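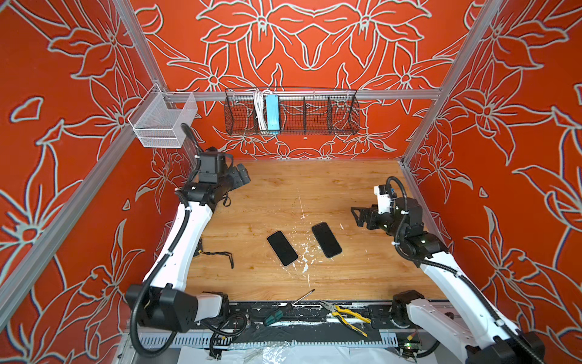
May
By Vesela Krasniqi

The Hou Tribal Council is hiring a legislative liaison to work from its office in Onddale. The liaison tracks state and federal bills that affect the Tribe, writes short briefings for Council members and attends hearings in Hakulton – usually two a month during session.

Applicants need a degree in public policy, law or a related field, or 2 years of work in a government office. Experience with Tribal consultation is a plus. The job is full time, 80 hours per pay period, with health coverage and paid leave. Tribal preference applies.

Send a resume, a cover letter and one writing sample of no more than 1000 words to the Human Resources office, 168 Wotard Road, Onddale. Applications are due by 4 p.m. Tuesday. Interviews will be held in person or by phone.

Contact Human Resources | Copyright Hou Tribal Council | Back to top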